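Can You Really Teach a Robot by Showing It?

25 January 2018

You may have seen a headline like "Robot Learns to Tidy Up!" and pictured a machine that watches you put away your toys, thinks it over, and then goes off to do your room. That would be great. It would also be a lot more than most robots can do.

So let's slow down and ask what "learns" means when people say it about a robot. It's a slippery word. When you learned to tie your shoes, somebody showed you, you tried, the loop fell apart, and you tried again. After a while you could do it with a different shoe, or in the back seat of a car, or half asleep. When a robot "learns" to pick up a shoe, it may be able to pick up that one shoe, from that one spot, with the lights on. Move the shoe over by the width of your hand and the robot might close its fingers on air.

Two ways of showing

Suppose you want a robot to do something with its arm. You could write out every little movement as computer code: turn the elbow this far, now the wrist that far. People did it that way for a long time, and in many factories they still do. It works well if everything is always in exactly the same place. Homes aren't like that.

The other choice is to show the robot. There are a couple of ways to go about it.

The first is to show it by hand. You take hold of the robot's arm and move it yourself, a bit like a grown-up holding your hand to help you write the letter S. The joints in the arm have sensors that measure how far each one has turned. The robot saves all those measurements as a long list of numbers. Later it can play the list back and make the same movements.

The second is remote control, which engineers call teleoperation ("tele" means far away). A person wears special gloves, or holds a controller in each hand, or moves a smaller copy of the robot's arm. When the person reaches out, the robot reaches out. The robot might be across the room or in a different building. While this is going on, a computer stores what the cameras see and what the arm and fingers do.

Each time a person does the job from start to finish, it's called a demonstration. A demonstration might last less than a minute. You need a lot of them.

How many is a lot?

Think about how many times someone had to show you how to put slippers on a shelf. Probably once, if anybody bothered at all.

At a workshop called Narnent, a team set out to teach a robot to handle shoes and slippers on a rack. They named the project Tukby. In June they recorded 2,845 demonstrations. Then they went through them and threw out the ones where something was wrong: a slipper got dropped, or the person steering got mixed up and stopped halfway, or the recording had a hole in it. They had 1,691 left.

That is a huge pile of practice for a job that a four-year-old can do. Keep it in mind the next time someone tells you a robot is "as smart as a child." 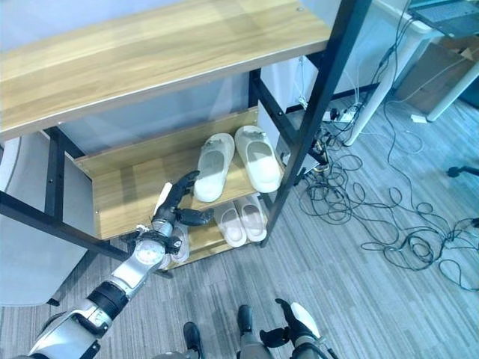
A robot's open hand in front of the middle shelf of a shoe rack. Look how the top shelf casts a shadow onto the shelves below.

A shoe rack sounds like an easy place to start, but it's sneakier than it looks. The shelf on top gets in the way of the one underneath. It also makes a shadow, so the things lower down are harder for a camera to see. The robot's own arm can block the view too. You have the same trouble when you feel around under the couch for a marble, except that you have skin. Your fingertips tell you right away whether you've found the marble or a dust ball. Many robot hands can feel very little, and some can't feel anything.

Slippers are tricky in their own way. They're bendy. If you squeeze a wooden block, it stays a block, but a slipper squashes and changes shape. Where should the fingers go? On the strap? Around the heel? Should the thumb go inside? You don't have to think about this, and the person steering the robot doesn't think about it much either, which causes a problem. One person always grabs the strap. Another likes to pinch the side. The computer gets both kinds of demonstration mixed together, and if it tries to land somewhere between the two, it may not get hold of the slipper at all.

So what does the computer do with all this?

After the demonstrations are collected, they go into a computer program that hunts for patterns. When the camera sees something like this, the hand usually moves like that. The program makes a guess, checks its guess against what the person did, and changes itself a little bit so that the next guess will be closer. It does this over and over, often for hours or days.

People call this "training." It's a fair word, as long as you don't imagine the robot trying hard or feeling proud. The program doesn't know what a slipper is for. It has never had cold feet.

If the training goes well, the robot can do the job without a person steering, and sometimes it can even manage when things have been moved a little. That part is really clever, and it's fine to be impressed. But you should still ask some questions.

Be a robot detective

Robot videos are fun to watch, and there are lots of them. A company called Tadier put one out showing its machine folding a towel very neatly. Plenty of people who shared it thought the robot was doing the folding alone. In small print at the end, it said a person was steering the whole time. The video wasn't fake, because the towel really was folded by a robot's hands. The deciding, though, was done by a human being.

When you see a video or a picture of a robot at work, try asking:

Is somebody steering it? You usually can't tell just by looking. Read the small print, and if there isn't any, don't assume.

Has the video been sped up? Check the corner for something like "4x." Watch for people walking in the background, too. If their legs are zipping along, so is the robot.

How many tries did it take? A video may show the one good try and leave out all the flops.

Is it a new place? A robot that can tidy one rack in one room may be lost in front of your rack at home.

The people on the Tukby project did test their robot properly, and they shared the bad news along with the good. They let it try 116 times with no one steering, using slippers that were in the training. It did pretty well. Then they brought in slippers it had never seen before, and it did a good deal worse. It kept reaching for where a strap would have been on the old ones.

Will it get better?

Maybe. People who build robots say that if they collect enough demonstrations, with enough different rooms and objects, the machines will start to cope with new things. They could be right. There has been real progress, and showing a robot a job is often quicker than writing code for every twist of the wrist. But "enough" is another slippery word, and so far no one can say how much it is.

Meanwhile, all that showing is done by people, who sit or stand for hours doing the same small job again and again so a machine can copy it. They get tired and take breaks. When an article says a robot "taught itself," look for whether those people are mentioned anywhere.

Try it: be the robot

You need 2 people, a scarf for a blindfold, and a pair of slippers.

One of you is the robot and puts on the blindfold. The other is the operator. Put the slippers on the floor near a low shelf or a box, and clear away anything the robot could trip over.

The operator gently holds the robot's wrist and guides the hand to a slipper, helps it grab, and guides it to the shelf. Do this five times without talking. The robot should pay attention to how the arm moves.

Now the robot tries it alone, still blindfolded. Did it work?

Next, the operator secretly moves the slippers a little way to the left. Robot, try again, and do exactly what you did before. No feeling around!

Then take off the blindfold and swap places. The new robot can try with its eyes open but wearing thick winter gloves. Which was harder, not seeing or not feeling?

Words to know

Demonstration: one complete turn at showing the robot the job.

Joint: a place where an arm or finger can bend or turn. You have them, and so do robots.

Sensor: a part that measures something, such as how far a joint has turned.

Teleoperation: steering a robot from a distance.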